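Piltine Gripper Project: FAQ

Who can join?
Any student at Salminen College. No experience needed. Killian Lecomte runs the induction in February.

How long is a session?
2 hours. Demonstrations recorded outside the workshop count towards your total.

How many demonstrations do I need?
200 per student. The group target is 3,000.

Which tasks are accepted?
Handling clothes, such as jeans, on a bed or table. Other tasks need approval from Gemma Bickerstaff.

Do I have to tidy up first?
No. Mixed backgrounds and patterned sheets are accepted.

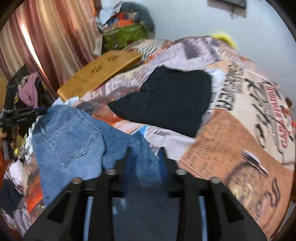 Keep both fingers in view and move at normal speed. Check the finger bolts before each session.

Where do I upload files?
To your own folder on the project drive, by 17:00.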